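Learn › Earth › Rocks and Fuels

How Does Oil Get Stuck Underground?

2 min read

Long, long ago, tiny sea creatures sank into the mud, and slowly — very slowly — heat and squeezing turned them into oil. Oil is lighter than water, so up it creeps through little holes in the rock, until it bumps into a rock with hardly any holes at all. We call that one a cap rock! 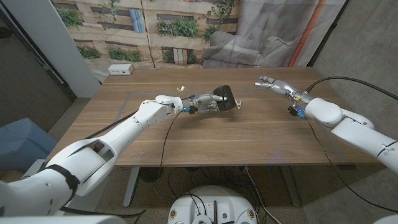

Two white robot arms over a wooden table.

Comments

Farah: My son, 9, loved the cap rock!

Berusdale Reader: Is gas trapped too?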